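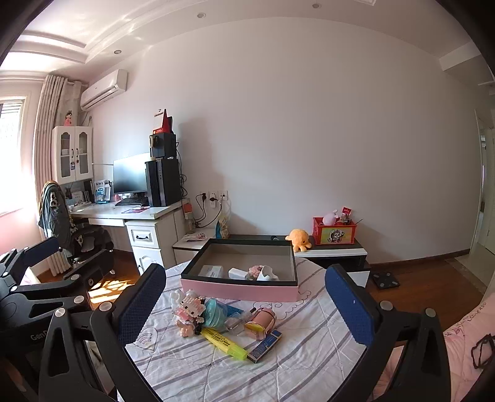

Thread: Small-item packing after the Vemum cell goes in

dmishra_ops
Gavitz confirmed the Vemum cell for our kitting line. Two packers per shift move to exception handling. Has anyone kept their hourly rates through this?

elsie_t
We did, at Esema. The grade was rewritten in March, same pay. The cell runs some 2,000 picks a shift, and people take what it rejects.

llanos_e
Rejects are the hard part. Tubes and pens lying at odd angles, clear plastic, a box leaning on another box. My packers now get only those, all day – they used to get easy ones in between.

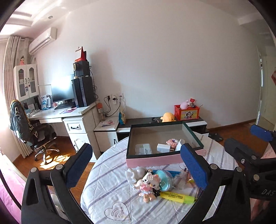
Wrists and eyes are the complaint, and the rate sheet still assumes a normal mix.

elsie_t
Disagree. Ours rotate every 2 hours and prefer it.

llanos_e
You have 9 people to rotate. I have 2.

dmishra_ops
Noted. Will ask for a separate rate on rejects before sign-off.

c_antwi
Get it in writing. Blackwood agreed to ours verbally and it went nowhere.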